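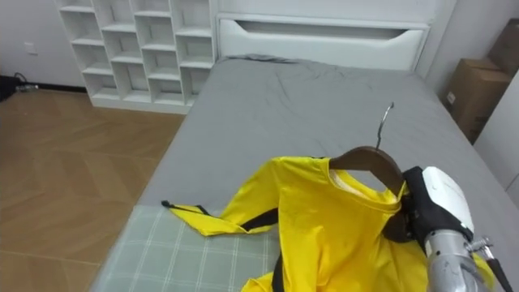
Yellow long-sleeved shirt and wooden hanger

Section 5. Setting Up the Front Pages of a Series Book

Use this section after you have imported your manuscript into Prininico and saved the project. The front pages are the title page, the series list, the copyright page and the dedication. You can build them in any order, but the page numbering is easier to manage if the title page comes first.

5.1 Adding the series list

1. Open the Front Pages panel and choose New Page.
2. Select Series List from the page types.
3. Type each title on its own line, in the order of publication. Do not add bullets or numbers.
4. To leave the current book out of the list, clear the box marked Include This Title.
5. Choose Save Page.

Note: Titles are set in italics automatically. If you paste a title that is already italic, Prininico will switch it back to plain type. Select the line and choose Reset Style to fix it.

A series list may run to 2 pages. Longer lists are moved to the back of the book, and a line reading "See the full list on page" is added in their place – check that the page number is filled in before you export.

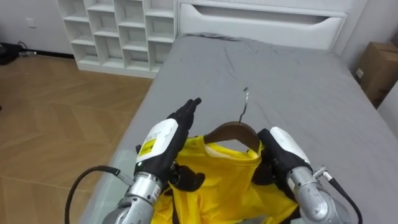 5.2 Filling in the copyright page

1. Choose New Page, then Copyright.
2. Enter the year of first publication and the name of the copyright holder.
3. Enter the publisher or imprint. Authors publishing through Dirkell should select the Dirkell imprint from the menu and leave the address field blank.
4. Enter one ISBN for each format. Hyphens are optional.
5. Paste your rights statement into the large text field. The limit is 3000 characters, including spaces.
6. Choose Save Page.

Caution: Changing the ISBN after you have exported a print file does not update the barcode on the cover. Export the cover again from the Clutgate tab.

5.3 Checking the result

Choose Preview and page through the front of the book. The title page and the first page of chapter one should both fall on the right-hand side. If either one falls on the left, insert a blank page before it.

Front pages use lowercase roman numerals. To start regular numbering at chapter one, see page 164.

Last revised July 2022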